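Print this page | E-mail this page

Filed under: Library and Collections > Reading Room > Galleries

Periodicals on the Table: The Osetness Reading Room Gallery

25 January 2025

The Reading Room at Osetness Technical Library holds current and recent periodicals in engineering, manufacturing, transport and related fields. This gallery forms part of the Library's record of the periodicals collection and is intended for readers who wish to know what kind of material may be consulted before they visit. It will be added to as further titles are catalogued.

The collection was moved to its present position on the ground floor in July, following the closure of the former branch at Jalton. Stock from the two sites has been merged into a single sequence, and duplicate issues have been offered to partner libraries. The combined collection now stands at 200 titles, of which 40 are published wholly or partly in languages other than English.

Titles in Chinese, Japanese and Korean are shelved together with the remainder of the collection under their subject. Readers asked for this arrangement during the consultation on the move, and it replaces the separate foreign-language bay which was in use at Jalton. A trade magazine on warehousing will therefore be found beside others on warehousing, whatever the language in which it is printed. The spine label carries the subject mark, followed by a short form of the title in Roman letters.

Magazines are catalogued from the cover and the contents page. Where a title appears in more than one script, each form is entered in the catalogue and may be used in a search. Feng-yi Hsiao, Periodicals Librarian, is responsible for the Chinese-language entries and has prepared the English renderings of cover headings given in this gallery. These renderings are offered as a guide to the subject of an issue and should not be cited as the publisher's own wording.
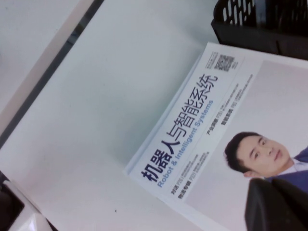
Robot & Intelligent Systems (机器人与智能系统). Cover headings include 对话 ("Dialogue"), 物流专题 ("Logistics feature"), 产业洞察 ("Industry insight") and 智能系统 ("Intelligent systems").

The Chinese title is set in dark navy on a white band, with the English title in lighter blue directly beneath. Both forms are used as access points in the catalogue. The cover headings are followed by page references, and it is the Library's practice to copy such headings into the issue record, so that a reader searching for logistics will be directed to a magazine whose title does not mention the subject.

The cover portrait, of a man in a dark navy suit jacket and white collared shirt, is set against a pale pinkish-lavender background. Portraits are indexed only where the sitter is named in the contents page or in the article concerned. The small black and white QR code near the title is not transcribed. Readers are welcome to scan codes printed on covers with their own devices, but the Library does not maintain the pages to which they lead.

Consulting the collection

Periodicals are for reference only and may not be taken out of the Reading Room. Current issues are displayed face up on the tables and the sloping shelves. Issues from the previous three years are kept in boxes along the north wall and may be taken down by readers without a request slip. Anything older is held in the lower store and is fetched at set times during the day.

Readers may have up to five issues at a table at one time. Issues should be left on the table after use and not returned to the shelf. Staff record each item left out before it is put back, and the resulting figures are used when subscriptions are reviewed.

Covers of the heavier magazines are liable to crease near the spine if the issue is folded back on itself. Foam wedges may be borrowed from the enquiry desk, and readers with bound volumes are asked to use them. Pens are permitted in the Reading Room, but not at the two tables nearest the store, which are reserved for older material. Drinks in lidded cups are allowed at the window seats only.

Photography and copying

Readers may photograph covers and single articles for private study, without flash. A form is not required. Copies for publication, teaching packs or display need the consent of the rights holder, and the Library is unable to give this on a publisher's behalf. Esben Bjarnason at the enquiry desk can advise on how to find the correct address from the details printed in an issue.

The overhead scanner, supplied by Pulov, is available without booking in the mornings. Afternoon sessions should be reserved at the desk. Scans are saved to the reader's own memory stick or sent to an e-mail address. Files left on the machine are deleted at closing time.

Help with languages

The Library does not provide full translations. Feng-yi Hsiao is able to assist with titles, headings and contents pages in Chinese, by appointment. Toivo Huttunen offers the same service for Finnish and Swedish. Readers working in other languages may use the dictionaries on the open shelves behind the enquiry desk, or the Lema terminal beside them, on which several technical glossaries have been installed.

Suggestions and corrections

Suggestions for new subscriptions are considered twice a year. A suggestion should give the title in its original script if possible, the name of the publisher and a sentence on the use to which the periodical would be put. Single issues may be offered as gifts, and are accepted where they fill a gap or represent a title not already held. Satish Awasthi receives all offers and will reply in writing. Issues which cannot be added to stock are returned to the donor on request.

Corrections to catalogue entries, including the English renderings of headings in this gallery, should be sent to Elibariki Shemweta, Head of Collections. Please quote the title and, where it can be read, the issue number.

Large-print copies of this page are available from the enquiry desk.

Print this page | E-mail this page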